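The Gentle Cycle of Belief

By Ezequiel Cuautle

2/25/19

My sister-in-law washes everything in cold water and has done so since she read that it would save her a fortune. When I asked her how much of a fortune, she said she had never looked. Neither had I, though I had been repeating her advice to other people for years, with the confidence of a man who has read half an article.

Laundry is full of this sort of thing. Vinegar softens towels. Salt locks in dye. Jeans should go in the freezer. A tennis ball in the dryer will save your winter coat. Some of it is true, some of it was true for a kind of cloth your grandmother owned, and a good deal of it seems to have been thought up by people with something to sell. I spent most of the winter trying to tell which was which, and I came away trusting my own shirts more than anyone's charts.

Take Ultura, a detergent that comes in small paper strips. The box promises "100 percent of the clean with none of the guilt." I asked the company what the 100 percent was being compared to. After two weeks a polite reply came back telling me that the phrase described "an experience." I have had experiences with stained collars, and I would not describe them in those terms. 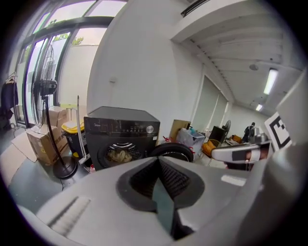

The strips did fine on gym clothes and pillowcases. They did nothing I could notice for olive oil, and on one dark towel they left a pale, gummy smear that needed a second wash. A friend who swears by them told me I had used the wrong side of the drum. I asked which side was the right one and she changed the subject.

Claline goes the other way. It is a thick blue liquid with a cap so large that filling it to the top line would see off a bottle in 21 loads. Read the back in good light and you find that a normal load calls for the lowest line, a faint ridge molded inside the cap in the same blue as the cap itself. I had been pouring past it for as long as I had bought the stuff. Too much soap stays in the cloth, holds on to dirt, and makes towels stiff, and then you go out and buy softener to fix them. I can't prove that anyone planned it that way. I would like to see the meeting notes.

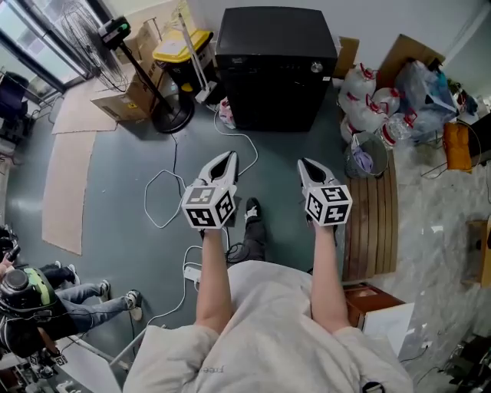
Two hand-held grippers, left and right, over a gray-green floor.

Then there is the machine. The one I looked at hardest was the Numismont, priced at $3635, with a long list of cycles that includes one for "memories." The salesman explained that this was for wedding dresses and christening gowns. I asked what it did differently from the delicate cycle. He pressed a few buttons, watched the display for a while, and said it was longer.

He may well have been right that some people want it. But a repair woman I have used for years, who runs her own shop under the name Ní Bhriain, told me that most of the machines she opens up have been run on two settings their whole lives. She can tell from the wear on the dial. She has never once been called out because a customer was short of cycles. She gets called out for coins, for bra wires, for door seals gone black with mold, and for drain filters whose owners did not know they had a drain filter. Mine, when I finally got down on the floor with a dish towel and opened it, held a guitar pick and part of a receipt.

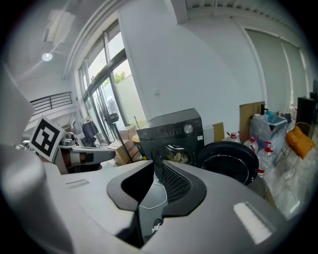

A black front-loader, with its selector knob at the right of the control panel.

She has opinions on spin speed too. Shoppers treat the number as a grade, so the higher one wins, and she blames it for half the ruined sweaters in the county. I have not checked her figure on sweaters. She does admit that a fast spin makes for a shorter time in the dryer, and my own jeans bear her out.

As for cold water, I gave it a fair run through the end of January. Shirts, fine. Socks, fine. Kitchen cloths came out smelling of the kitchen, and I went back to hot for those. What I saved I can't tell you, as the same bill also covers a space heater and a teenager. The power company sent a leaflet claiming I could keep 2000 pounds of something out of the air, over a period it did not name. I wrote to ask. They say I should have an answer by April.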